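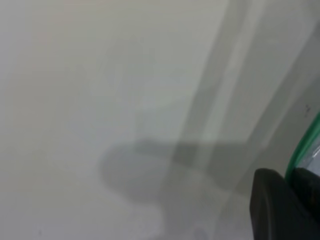
*Figure 3.1 – Plain surface, pale gray-white.*

## 3. Setting up a critique round

This section covers the set-up of a critique round in Zideck for a collection of short stories. It assumes that the stories have been imported (Section 2) and that each one has its own story file. Novels use a different round type and are covered in Section 5.

Only the project owner can open or close a round. Readers can add notes and read copies, but they can't change the text.

### 3.1 Prepare the story files

1. Open the collection and select **Contents**.
2. Check that every story has a title and an author line. Untitled stories can't be sent to readers.
3. Remove running heads, page numbers and any decorative first letters. Zideck adds its own heads to the reading copy.
4. Accept or reject all tracked changes. Leftover changes print as plain text.
5. Set the status of each story you want read to **Ready**.
6. Select **Number lines**, then choose **By story**.

**Note:** Line numbers restart at 1 for each story. If you choose **By collection**, numbering runs through the whole book, and a reader's notes will point to the wrong place as soon as the story order changes.

**Caution:** Don't edit a story after its lines have been numbered. If you must, clear the numbers first (**Number lines > Clear**), make the change, and number again.

### 3.2 Add readers

1. Go to **Round > Readers** and select **Add**.
2. Enter the name as it should appear in the notes. Notes are signed with this name and it can't be changed while the round is open.
3. Choose a role:
 - **Reader** – can comment on any line.
 - **Listener** – can comment on the story as a whole. Use this for people who hear the story read aloud and have no copy in front of them.
 - **Editor** – can comment and can mark a note as settled.
4. Repeat for each person.

A typical reader list:

| Name | Role | Copy |
|---|---|---|
| Kirsty Penrose | Editor | Screen |
| Khalil Issa | Reader | Print |
| Laurier Sawatzky | Reader | Print |
| Bilal Boutros | Listener | None |
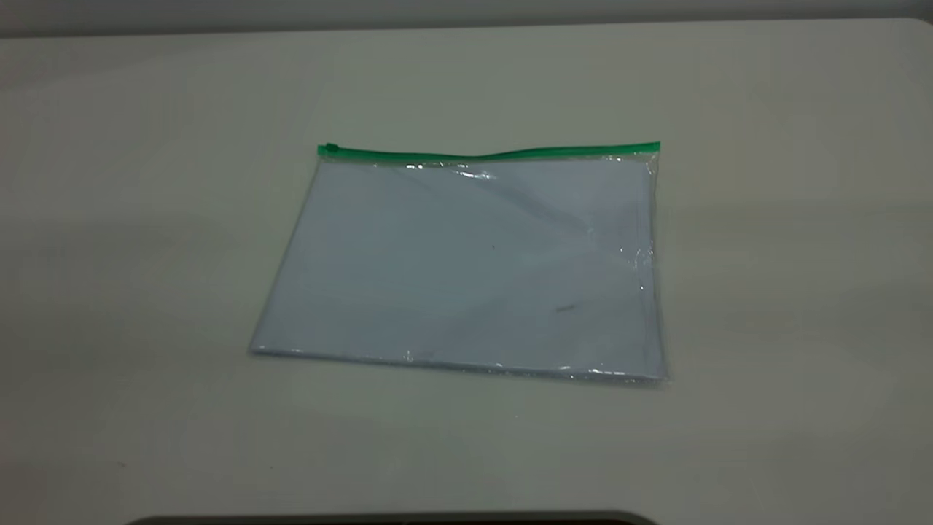

**Can one person hold two roles in the same round?**
Each person has a single role per round. To let an editor also act as a listener, open a second round for the reading session and add the name there.

### 3.3 Set the length of a session

Zideck works out session length from the word count and the reading speed. The default speed suits a story read aloud at an even pace. A story of 2629 words is long enough to fill most of a short session once discussion is added.

1. Open **Round > Sessions**.
2. Set the start time, for example 7:00 p.m.
3. Drag stories from the left column into the session. A session holds up to three.
4. Enter the discussion time for each story. This is added to the reading time and shown in the right column.
5. If the total turns red, move the last story to the next session or shorten the discussion.

**Note:** Dialogue-heavy stories often run over. Time one page aloud and adjust the speed under **Settings > Reading** if the result is far off.

### 3.4 Print the reading copies
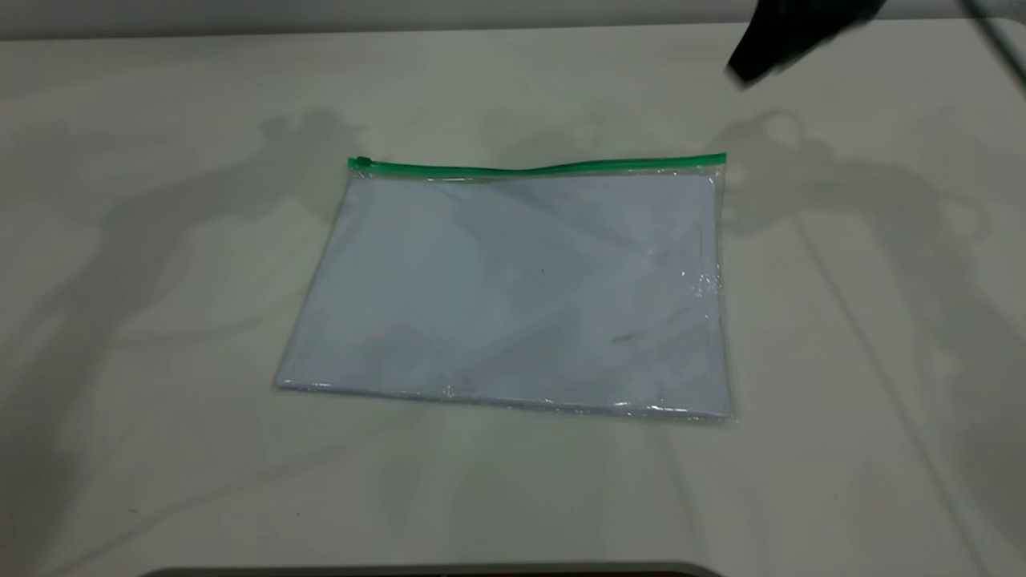
Reading copies are printed one-sided with a wide right margin for handwritten notes. The Gostholm layout is the default; the Grastby layout sets the text narrower and uses more paper. Print each story as a separate job so that the cover slip comes out with the right title. Keep each reader's slips together until the round is closed. A flat, clear plastic pouch with a zipper closure, such as the one with the green strip shown with this step, lets the name on the top slip be read through the plastic if the slip is placed face up. Check the size of your slips before buying pouches. Full reading copies should go in a folder or box.

1. Select **Round > Print copies**.
2. Choose the layout.
3. Under **Margin**, leave the setting at **Wide** unless all notes will be typed.
4. Print one story and check the line numbers against the screen.
5. Print the rest.

**Caution:** A full collection can use a lot of paper. A book of 236 manuscript pages printed for every reader should be split into batches, or the print job may time out.

### 3.5 Enter handwritten notes

1. Open the story and select **Notes > Enter from paper**.
2. Choose the reader's name.
3. Type the line number, press Tab, and type the note. A note can hold up to 500 characters.
4. Press Enter to save and move to the next note.

Type the note as the reader wrote it. Your own reply goes in the **Response** field – the reader's text can't be edited after saving. 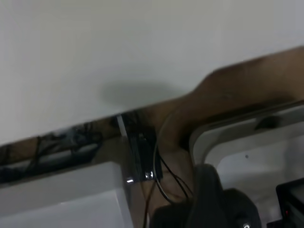
*Figure 3.4 – White surface above a brown wooden edge.*

### 3.6 Close the round

1. Check that no story still shows **Waiting**.
2. Select **Round > Close**.
3. Choose **Keep notes** to carry open notes forward to the revision view, or **Archive** to store them without links to the text.
4. Confirm.

A closed round can be reopened from **History** as long as no story in it has been edited. For sorting notes and applying changes, go to Section 4.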